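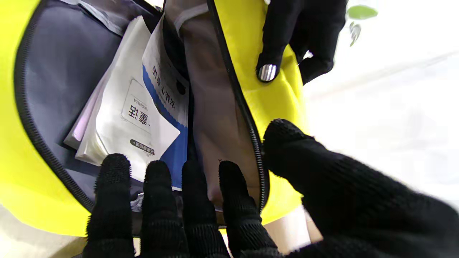 **Week 8: Packing the flat things** (notes from Elīna Rätsep)

Welcome back, everybody, and thank you for bringing such a fine heap of bags last time! We're staying with paper today: envelopes, thin paper bags, all those bits that get crumpled at the bottom.

- Open the zipper the whole way before you put anything in
- Stand paper upright, one piece against the next, with the stiffest at the back
- Small slips go inside an envelope (I lost a Priedītis receipt for almost 100 days, so please humor me)

For next week, repack your own bag and read the Zesholm handout.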